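3. What I did, and how it went

3.1 Picking the households

I should say up front that I never planned to write a paper about tablecloths. I went to Jaltari to study how families split up the cooking, and I kept getting sidetracked, because every conversation I had in that town took place over a cloth, and people kept smoothing it with their hands while they talked to me. By September I had more notes on cloths than on cooking, so I gave in and changed the topic.

The sample ended up being 74 households, spread over the old part of Jaltari and the newer blocks out by Atinga. It isn't a random sample and I won't pretend it is! I started with the people who had already fed me, and then asked each of them to send me to somebody who would disagree with them about something. That last part worked better than I had any right to expect. People love sending you to somebody who is wrong. It did mean I got a lot of strong opinions and fewer of the shruggy ones, and a reader should keep that in mind when I get to the ironing results in Section 4.

Every visit followed the same loose plan. I sat down wherever I was told to sit, asked what was on the table today and what would be on it for guests, and then asked to see the drawer (there is always a drawer, or a shelf, or a suitcase under a bed). I wrote by hand during the visit and typed it up the same evening. I tried recording the first few and dropped it, partly since dishes drown out voices and partly because people talked to the recorder and forgot about me.

3.2 What counts as a tablecloth

This took far longer to settle than it should have. My first rule was "any textile that covers a table," and it fell apart on the second visit, when I was shown a bedspread that had been on the dining table for years and was, according to the woman who owned it, still a bedspread. Her sister called it a tablecloth. I wrote down both.

I ended up going with use over origin. If it was on a table, and people ate or worked on top of it, it went in. That lets in bedspreads, a couple of curtains and a great many lengths of shop fabric with no hem at all. It leaves out runners and placemats, which I do feel a bit bad about, and it leaves out anything that stays folded forever and never gets laid. Those folded ones get their own treatment in Section 5, where I call them kept cloths. Oilcloth and other wipe-clean covers are in, though two people I interviewed were pretty offended to hear it.

Within that, I sorted cloths into everyday, company and work. Everyday cloths stay down between meals. Company cloths come out and go back. Work cloths are the ones people lay when the table is going to be used for something other than eating, like sewing, sorting, fixing or homework, and in most homes they used to be everyday cloths before they got demoted. I was surprised at how many of the work cloths were patterned. My guess going in was that people would want something plain to work on, so that small things would show up. When I asked, most of them said a busy pattern hides the marks, and finding a dropped needle is just part of sewing. Figure 2 has a patterned cloth with the table in use. 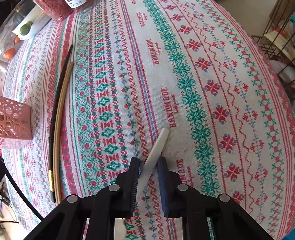 Figure 2. Patterned tablecloth on a table in use, with a white plastic rod held over it.

3.3 Measuring wear

Now for the part I was most nervous about. I wanted something firmer than "looks pretty worn to me," and the published scales I could find were made for upholstery, where the strain comes from sitting. Tables don't work that way. The middle of a tablecloth usually has an easy life, apart from spills, and the trouble shows up along the line where the cloth bends over the edge of the table. I started calling this the fold line and I'm sticking with it.

So I made my own scale, from zero to four, scored only at the fold line. Zero means I couldn't find the line with my fingers. One means I could feel it and couldn't see it. Two is visible, three is thin enough to let light through, and four is a hole or a mend. A mend counts as a four even if it's gorgeous, and some of them were gorgeous. I scored all four sides wherever a cloth had four sides and took the worst one.

I know that taking the worst side is a harsh choice. I tried averaging first, and it hid exactly the thing I was after, because many families keep the cloth turned one way for years and wear down the single side where people lean in. The average makes a cloth like that look fine. Ask the person who does the mending and she'll tell you it is not fine.

To check myself, I went back and scored 81 of the cloths again after a gap of several weeks, without looking at my first scores. I matched myself most of the time, and where I didn't, I was off by one step, nearly always between one and two. Feeling a line and seeing a line get mixed up easily in a dim kitchen. If anybody reuses the scale, I'd suggest doing the scoring by a window, or merging those two steps.

3.4 The price question

I also asked what each cloth had cost, and this went badly. Plenty of cloths were gifts, and asking the price of a gift is rude in Jaltari, as I found out by doing it. For bought cloths people gave me numbers in the old money, the new money, and once in eggs. The shop ledger from Winis, the fabric store that closed on the Atinga road, helped a little. It lists 3625 sales of cut fabric, but only a portion of them say what the fabric was for, and "table" and "window" are written so much alike in that handwriting that I gave up on guessing.

The upshot is that price shows up in this paper only as a rough three-way split: bought new, bought used, and given. I'd have liked better. The Lireo market sellers were happy to quote me today's prices (and to sell me two cloths, both now on my own table, both still scoring zero), but today's prices don't say much about a cloth that was cut before the seller was born.

One last thing on coding. My notes ran to around 3000 separate remarks once I had split them up, and I coded them alone. I would much rather have had a second reader, and the theme counts in the next section should be read with that in mind, especially for the remarks I filed under "pride," where I changed my mind more than once about what belonged.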